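Onendale Workshop Help – Questions and Answers
Category: Hand-held grippers and demonstration kits

Question
Is the Jolus paired gripper kit suitable for a shared teaching bench?

Submitted by Jintana Phromma, Thu 29 September

Our department is considering the purchase of one Jolus kit (two hand-held grippers, marker plates, cables and the 30-day support plan). The supplier has quoted 1,330 for the set and a further 414 for spare finger pads and a second pair of plates. The principal task would be the handling of clear storage boxes with lids, which our present equipment manages poorly. I should be grateful for advice from any member who has used the kit for this purpose, in particular on the fingers and on the amount of bench space required.

2 answers

Answer 1, marked as helpful
Boonsong Sangkhawat

We have had the kit on loan from Surnura since August and have used it chiefly with tinted compartment boxes of the kind you mention.

The fingers are plain blocks with flat faces. They are adequate for a box wall or a lid edge. Small clips require more patience, and new users should be allowed a full session before any work is recorded.

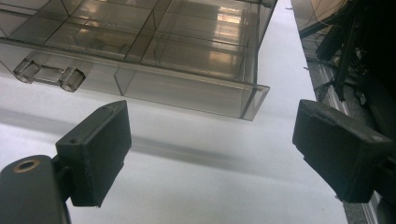
Finger pads open below the front edge of a tinted organiser, with the clip to the left.

Clear plastic is a difficult material for any camera, and the kit does not alter this. Overhead lights produce strong reflections in the walls of the box. We found it worthwhile to turn off one row of lamps, although the supplier's guide makes no mention of it.

As regards bench space, the guide states that any desk will serve. We do not agree.

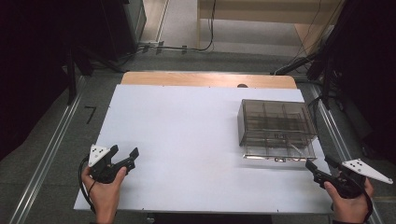 The kit is sold without a work surface, and the buyer must provide one. A plain, pale board is the best choice, and it should be large enough for both hands to approach the object from the front. Our white one covers most of the table, and with the box placed on its right half there is still clear space on the left for a part to be set down. Each gripper has a cable or strap, which must be given enough slack to follow the hand. Persons with short arms may prefer a lower table.

The marker plates stand well clear of the hand and are easily knocked against one another when the grippers are brought together. One of ours came loose in the first week – the fixing screws should be checked on delivery. Surnura replaced it without charge, though the reply took 7 working days.

Thin transparent parts are the weak point. They are hard to see on a white board and harder still to pick up squarely.

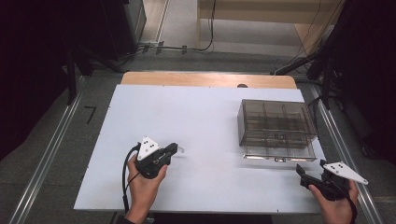
Points to confirm before ordering

Please ask the supplier in writing whether the spare pads are the same pattern as those fitted. Ours were not. You should also establish whether the support plan begins on dispatch or on first use, as the terms are unclear.

For a shared bench I would recommend the kit, with the spares. The pads pick up scuffs and are simple to change.

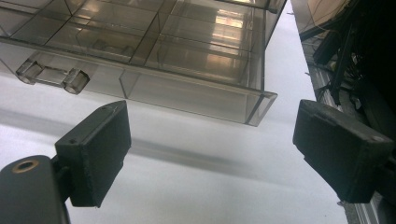 Answer 2
Member of the Kamolrat user group

We bought the single version and not the pair, so this may be of limited use. Quality is good. The case it comes in is poor and the catch broke. I would not pay for the second set of plates at that price.

Comment from Jintana Phromma
Thank you both. I have written to the supplier regarding the pads and the start date of the support plan.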